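Livevley Home Notes
Filed under: Kitchen & Larder > Packed lunches
Print this page | E-mail to a friend
275 shares | 13 comments

Sandwiches that are still nice at one o'clock

I have been making packed lunches for most of my grown-up life, first for myself, then for a houseful, and now for the walking group as well, and I would like to think I have made every mistake there is to make with two slices of bread. Soggy tomatoes, curling corners, egg mayonnaise all down the inside of a rucksack (that one took a good deal of bicarbonate of soda to put right). So pour yourself a cup of tea and I'll tell you what I do these days.

Start with the bread. Very fresh bread is lovely to eat but a misery to slice and spread, and I much prefer a loaf that was baked the day before. If you only have a warm one, put it in the fridge for half an hour and use your longest serrated knife, with hardly any pressure, letting the teeth do the work. Keep the slices in pairs as they come off the loaf and they will match up neatly when you put them together again.

Now butter. Take it out before you go to bed, unless it's the height of summer, and spread it right to the crusts. I know it feels a bit generous, but butter is what keeps the damp out of the bread, and a bare corner will always be the corner that goes soft. If you have forgotten to take it out, grate what you need on the coarse side of the grater and give it five minutes on a saucer. Soft cheese does the same job nicely, and so does a thin scrape of hummus, though I find hummus wants eating by noon.

Tomatoes need a little looking after. Slice them, lay them on a clean tea towel, sprinkle on a pinch of salt and leave them while you get on with everything else. You'll be surprised how much water comes out! Cucumber is just the same, and I take the seeds out with a teaspoon if it's a big watery one. Lettuce should be washed, spun, and then patted dry all over again, and I put it next to the bread with the tomato tucked inside, so the wet things never touch the crumb at all.
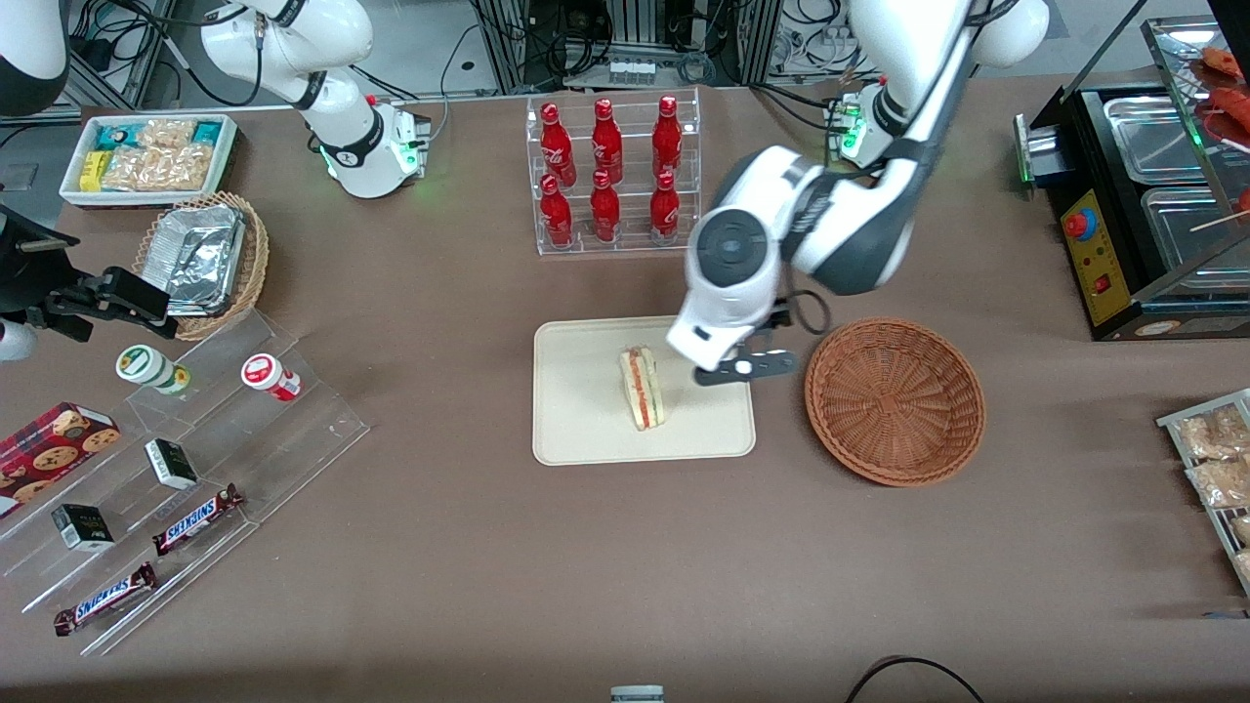
Cutting comes last, and I do like a triangle for a party or a buffet. Press the sandwich down gently with the flat of your hand, count to ten, then cut corner to corner in one long stroke and wipe the knife before the next one. For a lunchbox I cut straight across, as the points of a triangle do get knocked about in a bag.

If you are making a big batch the evening before, stack the sandwiches whole, crusts on, and lay a barely damp piece of kitchen paper over the top before wrapping the lot and putting it in the fridge. Trim and cut in the morning. Anything with meat, fish or egg in it has to stay properly cold, so in warm weather I put a frozen carton of juice in the box alongside, and it has usually thawed enough to drink by lunch.

For wrapping I have gone back to greaseproof paper. I bought a roll of the Tamitz one in November and it is still going, and I must say it folds beautifully – a double fold along the top, the ends tucked under, and no tape needed. Waxed cloths are good too, but please wash them in cool water only. I put my first one through a hot wash and it came out as a sad little tea towel.

A word about leftover crusts, as I can't bear to see them go in the bin. Dry them on a baking tray in the oven while it cools down after supper, crush them with a rolling pin, and keep the crumbs in a jar. They'll do for fishcakes, for the top of a macaroni cheese, or fried in a little oil with garlic and scattered over greens. I keep a bag of undried ones in the freezer as well, for bread pudding, and when the bag is full I make the pudding.

And do scrub your bread board with half a lemon and some coarse salt every so often, particularly if you chop onions on the other side of it. Stand it on its edge to dry, well away from the radiator, or it will warp.

Tags: sandwiches, bread, lunchboxes, using up
Read 1,543 times
Print this page | E-mail to a friend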